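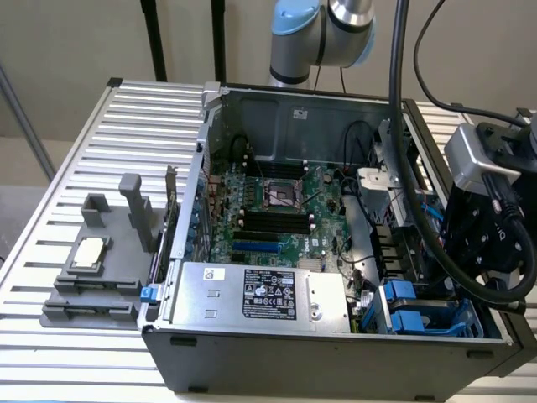 Getting the kitchen ready for Pesach

Start in the bedrooms and finish in the kitchen. Most people do it the other way round, then find a half-eaten cereal bar in a coat pocket the night before Seder and carry it straight through the clean room to the bin.

These notes are for a normal-sized kitchen with one oven and one sink. Customs differ a good deal between families and communities, so ask your own rabbi about anything to do with kashering. What follows is mostly about dirt, time and cupboard space.

Before you start

Stop buying flour, pasta and breakfast cereal after Purim, or buy the small packets. Write down what is left in the freezer and plan suppers from the list. Fish fingers, the end of a loaf made into French toast, frozen pitta with soup. It makes for a few odd meals but there is much less to give away or put aside.

Dust is not chametz. If you want to wash the curtains and sort the photographs, do it in January or leave it until summer. Aarti Awasthi, who cleans for several families in our road, asks each of them for a written list with two columns, one for Pesach and one for spring cleaning, and does the first column first.

Cupboards

Decide early which cupboards you will use over the week and which will be shut. Shut ones don't need scrubbing, only taping up and including in the sale of chametz. Use masking tape and take it off as soon as the festival is over. Parcel tape lifts the paint, and masking tape left on for a month is nearly as bad.

For the cupboards you will use, take everything out, vacuum the corners with the narrow nozzle, then wipe with warm water and washing-up liquid. Leave the doors open until the shelves are completely dry before lining them. Paper put down on damp shelves sticks and tears, and you will still be picking bits off at Shavuot.

An old toothbrush does the hinges and the groove along the front of drawers. Cutlery drawers usually lift right out if you tilt them up at the front.

The fridge

Do this three or four days ahead, when it is nearly empty. Take out the glass shelves and let them come to room temperature before they go into hot water, or they may crack. The plastic strip along the front of the shelf holds more crumbs than the rest of the fridge put together, and on most models it slides off sideways.

Clean the folds of the door seal with a cloth wrapped round a blunt knife. Bicarbonate of soda in warm water will deal with the smell.

If you line the shelves, make holes in the lining so the air can move. A fridge lined solid with foil struggles to keep cold, and a full one struggles more.

The oven

Follow the instructions on the oven cleaner and open a window. Take out the racks and soak them overnight in the bath on an old towel, which saves the enamel. The side supports often unhook as well. Wipe the whole oven several times with plain water before you heat it up again, whatever you are heating it for, or the kitchen will fill with fumes.

Pull the cooker out if you can manage it safely. With a gas cooker, mind the hose, and leave it where it is if you are not sure.

The sink and worktops

Clean the plughole and the overflow, then the taps, then the sink. Do the worktops last of all. If you cover them, cut the covering a little too long, fold it under and tape it to the underside of the edge. Thick foil looks smart for one evening and then splits. Ulises Taipe fitted our kitchen and cut a set of plain plastic sheets to match the worktops, and they have been used every year since. Store sheets like this flat behind a wardrobe. They will not unroll properly if kept in a tube.

If you pour boiling water over anything, wear shoes and long sleeves, put towels down on the floor and keep the children out.

Small things people forget

The toaster crumbs on the shelf next to the toaster. The high chair straps, which unthread and can go in the machine inside a pillowcase. Cookery books with floury pages. The car, especially under the booster seats. Lunch bags. The vacuum cleaner itself - empty it or change the bag once the last room is finished.

Packing away

Buy boxes with lids and write on two sides of each. Put the peeler, the tin opener, a sharp knife and one saucepan in a box marked OPEN FIRST, together with a tea towel and a new sponge.

Before the boxes go back in the loft, write a short note of what broke and what you ran out of, and tape it inside the lid of that first box. Ours says: second peeler, bigger colander, fewer eggs.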